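# Teaching plates to a pair of arms

*Apr 3, 2023*

The job advert, she tells me, said "robotics". It did not say crockery. She has worked at Tistex in Endholm for two years, and for most of that time she has been putting plates in places so that a machine might one day do it for her.

"My mum asks what I do and I say I'm a teacher," she says. "Then she asks what subject and it all falls apart."

Her title is demonstration lead. What she does is drive a pair of robot arms by remote control while a computer writes down every joint angle and every frame of video. Once enough of these runs have piled up, a model is trained on them, and the arms are left to have a go without her. She would prefer me not to name her, on the grounds that her old flatmates read this newsletter and have seen her washing-up.

I had expected something grander from the remote control. She works a pair of smaller arms, joint for joint like the big ones, and whatever her hands do the big ones copy. The system is called Riment, and she speaks of it the way people speak of a car that starts most mornings.

"There's a lag. You stop noticing it after a week, and then you go home and knock over a glass."
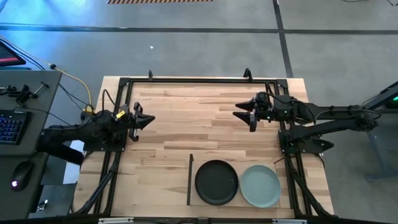
## Why plates

Plates, I suggest, seem easy. She gives me a look.

"A plate is a horrible object. It's flat, it's round, there's nothing to get hold of. You and I slide a fingernail under the rim and never think about it. Those fingers haven't got a nail. They haven't got any feeling in them either, so I'm going by eye, and half the time my own gripper is in the way of what I'm trying to see."

The way round this is to come at the rim from the side, tip it a little, and get the second arm in before gravity has an opinion. It took her nine days to do it without swearing. The swearing wasn't recorded, as there is no microphone, and she is grateful to whoever made that decision.

Two arms make it worse before they make it better. "Everyone thinks it's twice the hands so it's half the work. It's twice the hands and one brain. If the left pulls while the right is still closing, the plate goes round like a steering wheel."

I was given a turn. I am not going to dwell on it. The left arm did what I asked, which was the problem, and I was thanked for my time.

## The bad runs

A good session is 32 runs, after which she stops whether or not anyone wants more. Tired hands teach tired habits. She found this out last August, when the model began to pause above every plate before going down to it, as though saying grace. The team spent a while looking for the bug.

"It was me. I'd been stopping to check my depth. Every single time. It had learnt my nerves."

So now she practises a run before recording, and tries to commit. What she doesn't do is throw out every fumble. If a plate slips and she catches it cleanly, the run stays in, so that the model sees what getting out of trouble looks like. If she drops it and sulks, it goes.

She moves the plates between runs too, and changes which colour is where. Early on she kept putting things back in the same spot, being a tidy person, and the model became very good at that spot. Shift the plate by the width of a thumb and it would close its fingers on thin air with great confidence.
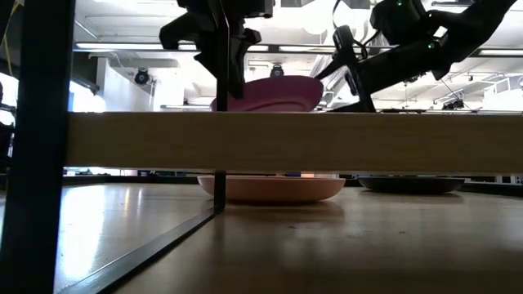
*Both arms at the pink plate, with the peach and black ones on the level below.*

## By hand, the old way

Before Riment there was Tello, an earlier rig that she remembers with the fondness one keeps for a bad landlord. With Tello you taught by hand in the plainest sense: you took hold of the arm itself and dragged it through the task while it remembered where it had been.

"It was lovely for about one movement," she says. "You really feel what the arm can and can't reach. But you can't drag two arms at once and do the grippers as well, not unless you've got a friend. And then you're in all the video. We trained one that wouldn't start properly unless there was a cardigan nearby."

She still thinks new starters should try it. An afternoon of hauling an arm about teaches you where its elbow wants to go, and she says she can tell within minutes who has skipped it - they drive the fingers and forget there is a whole arm following behind.

I ask whether it bothers her to be training her replacement. She considers this for longer than I'd expected.

"At plates? It can have plates."

After plates come bowls, which she says are friendlier, and then cutlery, which she has asked to be on holiday for. She has a dishwasher at home. She loads it badly, she says, and won't let anyone watch.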